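Somboon Hand-Held Collection: Frequently Asked Questions

For people recording demonstrations at the Stestel site. Last revised in December. If your question is not covered, ask Wanpen Wiriya at the front desk or write to the collection list.

What is the project for?

We are gathering examples of ordinary tabletop work so that a learning system can be trained on them. A person does a short task with a hand-held gripper that has a camera on it. The recording of that task, from start to finish, is one example. The current set is called Breno and covers picking up, placing, folding and sorting small household and office items.

Do I need any experience with robots?

No. Most of our collectors had none when they started. You will do a practice session first, and those recordings are thrown away.

How many examples do you need?

The target for Breno is 3,000 accepted examples. Each task on the list is closed when it reaches 200. Closed tasks are grayed out on the task sheet, so please check the sheet before you set up.

How long is a shift?

A shift is 4 hours with a break in the middle. You may stop earlier if your hand or wrist gets tired. Tell the shift lead so the station can be given to someone else.

What counts as one example?

One task, done once, with the gripper starting open and clear of the objects and ending the same way. If you drop something and pick it up again without help from your other hand, keep going and finish. Those recordings are useful. If you had to reach in with your free hand, press discard and start over.

How fast should I move?

At a steady pace, a little slower than you would with your own fingers. Pause briefly before closing on an object. Fast swings of the wrist blur the video, and the tracking software (Murer) loses its position.

Can I do the task my own way?

Yes. The task sheet says what the end result should be, and you choose how to get there. If the sheet says "cloth in tray, folded," it does not matter which edge you take first. We want different people's habits in the set. Please do not copy the collector next to you.

Where should the objects go at the start?

Anywhere on the table you can reach comfortably. Change the layout every few examples. Turn the tray, move the small items to the other side, put them closer together or farther apart. Lertchai Wiriya reviews the layouts and will send a note if yours are starting to look alike.

Should I clear away things that are not part of the task?

Not always. About half of the recordings should have extra objects on the table, and the sheet marks which ones. 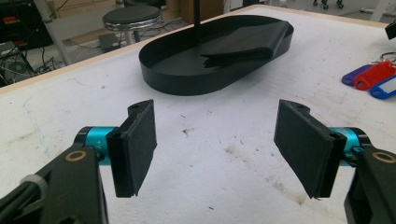

The system has to learn to leave alone whatever it was not asked to handle, and it cannot learn that from a bare table every time. Key tags, cloths and trays from the shared bin are all fine as extras. Do not use your own keys, phone or badge, or anything with a name or address written on it.

Does the table have to be spotless?

No. Scuffs and old marker traces can stay. Wipe up spills and anything sticky, and leave the rest.

What about the floor and furniture behind the table?

Leave them as they are. Stools, stands and cables will show up in the video, and that is expected. People are different. If someone walks through while you are recording, discard the example and repeat it.

The finger pads look worn. Should I report it?

Slight fraying at the edges is normal. Report a pad if it is loose, or if objects slip out of it more than they did at the start of your shift. Chalerm Chantharasri changes the pads. Please do not glue them yourself — the next pad will not seat properly.

Why was my example rejected?

The usual reasons are a lost track, a hand in view, or the wrong task number entered at the start. The reason is shown next to the example in your list. If you think it was a mistake, Nipon Sangkhawat can look at it again.

Am I paid for rejected examples?

Yes. Pay is by the hour. Your acceptance rate does not affect it.

Can I have my recordings removed?

Yes, until the set is frozen. Send the session number to Wichai Inthanon and ask for a confirmation. After the freeze, copies have already gone to training and we cannot pull them back.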